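Sandrine Delorme had 10 minutes before the next group came up the stairs, and she spent most of them talking about hands. She runs the open days at Jesum, and she loves it when visitors try the grippers for themselves.

"People come in expecting to watch," she told me, laughing. "Then we hand them a pair, and they get so careful, like they're holding somebody's baby!"
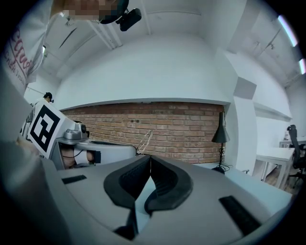 "My mother came in April," she went on, "and she wouldn't give them back. She's 8 years older than our oldest engineer, and she had the knack of it before he'd finished explaining."

The project is called Firura, and the idea is that a person does an everyday chore with the grippers so that a robot can learn from it later. I asked whether the chores ever get dull. She thought that over for a good while.

"Oh, sure, some afternoons. But you start noticing how you do things at home, how you pick up a cup or straighten your shoes, and I've come to like that very much." 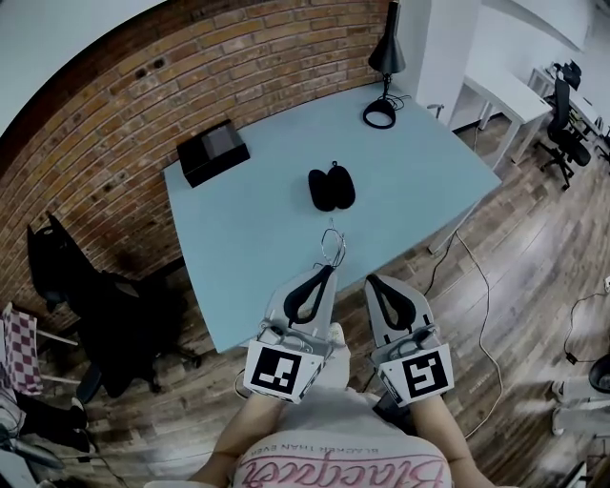
A pair of grippers at the blue table during the Jesum open day.

By then we could hear the next group, 41 of them by her list, and she went off to find more chairs.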